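3.2 Participation after the opening night

The claim that participatory video redistributes authorship has been repeated so often in writing on media art that it is now rarely tested. Varma's essay on Vudance treats the handing over of the camera as a political act in itself, and most later commentary follows her lead. We are less sure. A camera can be handed over in the morning and the footage taken back in the afternoon, and it is the second of these moments that decides whose work appears on the wall.

Vudance was shown at the Kollach gallery as a four-channel installation. The wall text named the participants as "co-authors," a word that also appears in the catalog and in both of the interviews given by the initiating artist, Nithin Iyengar. The edit log tells a different story. Of 21 sessions recorded with participants, 11 supplied material for the final cut, and the choice was made by Iyengar and his editor, Krishnamoorthy Shetty, working in another city. The participants saw the result when visitors did. Shetty, to his credit, does not hide this. In our interview he described the sessions as "the quarry," a term that sits badly beside the catalog's talk of a shared voice.

Skino, the second work considered here, is usually presented as the corrective. Its participants were invited to the edit, and there are signed minutes to prove it. What the minutes record, however, is attendance. In 10 of the 23 meetings no decision of any kind is noted, and where decisions are noted they mostly concern running order and subtitles. The budget, the choice of venue and the length of the piece had been settled beforehand in the application for funding. Venkataraman calls this "a modest but real transfer of power." Modest we can accept. The evidence for real is thin.
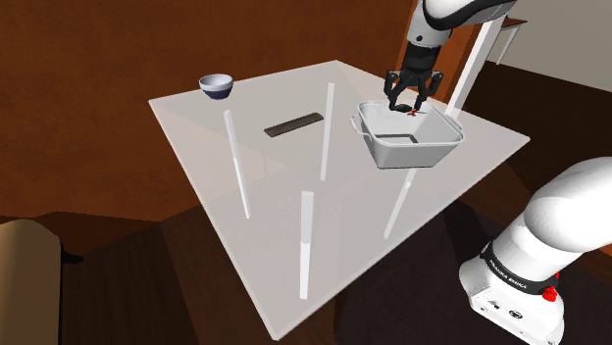

Figure 4

Does a shared credit line show that authorship was shared? A credit line shows only what the institution agreed to print, and in both of these cases the wording was fixed before the edit was finished.

This matters because critics tend to read the credit line as a finding when it is closer to a promise. Pruvost's survey of artist contracts makes the point indirectly. He shows that the phrase "in collaboration with" can appear beside any division of rights, including one in which the collaborators hold none at all. He then draws the odd conclusion that the phrase has a symbolic value which contracts fail to capture. Perhaps it does, but he does not say for whom, and the participants he quotes seem mainly to have wanted copies of the footage.

A possible objection is that our test is too legalistic. On this view, the value of a work such as Vudance lies in the encounter itself – in the hours spent filming and being filmed – and no log or contract could register it. We take the objection seriously, though we notice that it is seldom raised by participants. It also proves too much. If the encounter is the work, then the installation is a souvenir of it, and the reasons for selling the installation in an edition under a single name become hard to follow.

Su, discussed in the next section, complicates the picture somewhat. There the footage stayed with the people who shot it, and the gallery borrowed it under an agreement that could be ended by either side. It was withdrawn in July, after a dispute over a screening that the participants had not approved. Reviewers described the withdrawal as a failure of the project. We will argue that it is the only point in the three case studies at which the participants' authority can be observed at work, and that even here the record leaves open who among them made the decision.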